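4.2 Security Film on Ordinary Windows: What the Households Told Us

Figure 2. A wide paved path running toward a row of trees, with a walker on the left in a pink top and black capri leggings.
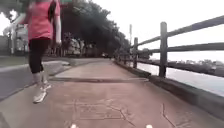 4.2.1 Sample and setting

The survey went to 900 households in two towns, Palville and Fernatville, and 552 sent back a form we could read. A further handful sent back a form we could not read, including one that had been filled in with what we believe was eyeliner. Both towns have a mix of detached homes and low apartment blocks, and both have had security film on sale for long enough that most residents have at least been offered it at the door.

We asked three things of each household: whether any ground-floor window carried film, who had put it there, and what the household thought the film did. The third question was added late, after the pilot round in January, when it became clear that respondents and installers were using the word "protection" for rather different products. It has turned into the most useful item on the form.

Households that rented were asked the same questions as those that owned, although tenants often had to guess at the first answer. Film is hard to see when it is put on well. A tenant who reports no film may be describing bare glass or very good workmanship, and our coding treats the two alike. We regret this, but the alternative was sending someone to tap on windows.

4.2.2 What people believe they bought

The most common belief was that film makes glass unbreakable. It does not. Film holds the broken pieces together and slows down whoever is trying to get through them, and the value of that delay depends on what is holding the glass in the frame. A film that stops at the edge of the visible pane, with nothing fixing it to the frame, can come away with the pane in one large and rather tidy sheet. Several owners told us they had paid extra for a thicker film and had declined the edge fixing, on the grounds that it looked untidy.

The second most common belief was that film keeps the room cool. Some film does. Clear security film does very little of the kind, and those respondents who reported a cooler living room after having it put on were, in several cases, describing the autumn.

A smaller group thought the film worked mainly as a warning to burglars. We have some sympathy with this view, but it requires the burglar to notice a product whose brochure promises that it cannot be seen. Where the installer had left a sticker in the corner of the window, owners tended to credit the film. Where the sticker had been scraped off for the sake of appearances, they tended to credit the dog.

4.2.3 The lifetime warranty

Most of the owners with film said it came with a lifetime warranty. We asked whose lifetime. Answers were divided among the owner's, the window's, the film's and the installer's, with one respondent writing in "the Lord's." The paperwork, where it could be found, usually meant the period during which the original buyer owned the home, and covered peeling, bubbling and changes in color. It did not cover break-ins. Owners who had understood the warranty to be a promise about burglary were among the most satisfied people in the survey, presumably on account of not having been burgled.

Those who had tried to claim were less cheerful. The usual obstacle was proof of purchase. The next was that the window had been cleaned with something the maker did not approve of, a category that appears to include most of what is sold for cleaning windows.

4.2.4 The Melis test panes

To set the beliefs against something firmer, we commissioned 199 test panes from the Melis workshop, all cut from the same grade of annealed glass. They were divided among four groups: bare glass, film to the visible edge, film with a wet-glazed edge, and film with a mechanical bar. Each pane was struck with a steel ball on a pendulum until an opening formed that was large enough for an arm, or until the agreed limit of up to 1000 seconds ran out, whichever came first. The budget had allowed for one more pane. It fell off the truck and has been excluded from the analysis, although it behaved exactly as bare glass should.

Bare glass gave way at the first blow, as everyone expected. Film to the visible edge did better than the owners deserved and worse than they had been told. The two anchored groups lasted longest, and the gap between them was smaller than the gap in price. We would not push this finding too far. A pendulum does not get tired or lose its temper, and it never thinks of trying the back door.

That last point bears on the survey as well. Of the households with filmed front windows, many had left the side and rear panes untreated, usually to save money and sometimes because guests never went round there.

4.2.5 Odd-shaped windows

Installers in both towns advertise that they can treat a window of any shape. We asked owners with arched, round or triangular windows how this had gone. Most said it had gone well. The rest had received a visit, a good deal of measuring, and a quote that seemed designed to end the conversation. One terrace in Fernatville has a run of small porthole windows, none of them wide enough to admit an adult, and every one of them has been filmed. The large sliding door beneath them has not.

4.2.6 Limits of the evidence

The forms rely on memory, and people remember the price of home improvements far better than the details. We had planned to check a portion of the answers against the job records of Forkerari, the installer most often named, but those records list work by van and not by address, and the vans have since been renumbered. Answers about who fitted the film should therefore be read as what the household believed on the day.

The two towns are also quiet ones. With few break-ins reported by either the filmed or the unfilmed homes, the survey cannot say whether film prevents burglary, and we have resisted the temptation to calculate a percentage from so few cases. The panes can speak to delay, and the forms to expectation. Section 4.3 takes up the question of cost per opening, using the Melis groups as a base and leaving labor as a separate line.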